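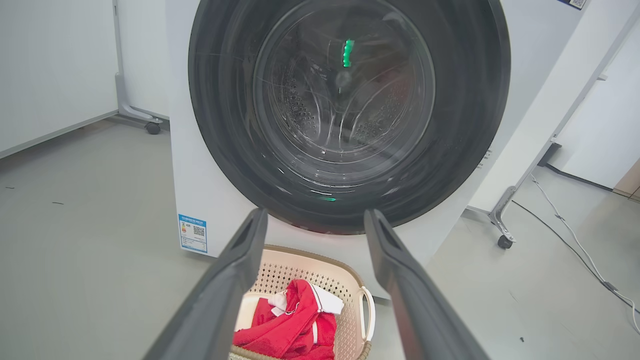 A front-loading washing machine is a clothes washer in which the drum turns on a horizontal or nearly horizontal axis and laundry is put in through a door on the front panel. The drum sits inside a fixed outer tub, which holds the water. Most household models have a round door with a glass window, and the inside of the drum can be seen through it when the machine is not loaded: a stainless-steel wall with rows of small perforations set in patterned bands. Water passes between tub and drum through perforations of this kind during washing, and leaves through them during the spin.

Reading time: 4 minutes

Principle of operation

A front loader fills only the lower part of the tub. As the drum turns, the load is carried up one side and falls back into the water, and the repeated drop does most of the mechanical work of cleaning. Paddles fixed to the drum wall, called lifters or baffles, raise the load. The drum reverses direction at intervals to keep items from winding into a rope.

Top-loading machines with a vertical axis need enough water to let the load move freely. A front loader generally uses less water per cycle for the same weight of laundry, and less energy for heating it.

Door and seal

The door closes against a flexible rubber ring known as the gasket, bellows or boot. One edge of the gasket is clamped to the front panel and the other to the lip of the tub, so that the tub can move on its springs while the opening stays watertight. The glass is commonly shaped as a bowl that projects inward. It pushes the load back from the gasket and directs falling water into the drum.

An electric interlock keeps the door shut while the machine is running. On many models it releases a short time after the cycle ends. Some machines will not release it while the water level is above the lip of the door.

Drum and suspension

The drum is carried on a shaft at the rear, supported by two bearings behind a water seal. Failure of the seal lets water reach the bearings, and the usual sign is a rumbling noise that grows louder during the spin. On machines with a bonded tub the bearings cannot be reached separately, and the whole tub assembly is replaced.

The tub hangs from springs and is steadied by dampers. Concrete or cast-iron weights are bolted to it to limit movement. Transit bolts lock the tub during shipping and must be removed before first use.

Regional manufacture

The Atham works began building front loaders under the Rustoletti name with a small-capacity model, the Rustoletti 753, which had a belt drive and a rated load of 8 pounds. Its door hinge was supplied by Pavliuk and was later used in the Clalitz range. The 753 was sold with a warranty of 2 years on the machine and 12 on the drum. Spare gaskets for it also fit early Clalitz machines, but the clamp band is of a different diameter and is ordered separately.

Maintenance

Lint, hair and detergent residue collect in the lower fold of the gasket, where mildew may form. Wiping the fold and leaving the door ajar between loads reduces this. The drain filter is usually behind a small flap near the base of the front panel and should be opened only after the remaining water has been let out. A hot cycle with the drum empty clears residue from the tub. Excess detergent produces foam that cushions the falling load and can lengthen the rinse.

See also: clothes dryer; drain pump; laundry symbols

Comments (3)

beltdrive_fan
The 753 clamp band can be reused if you don't stretch it. Mine went back on fine in September.

M.
Could the article say which way round the transit bolt spacers go? The Clalitz manual shows them both ways.

laundryroom2
Same rumbling noise as described, but only with towels. Is that bearings or dampers?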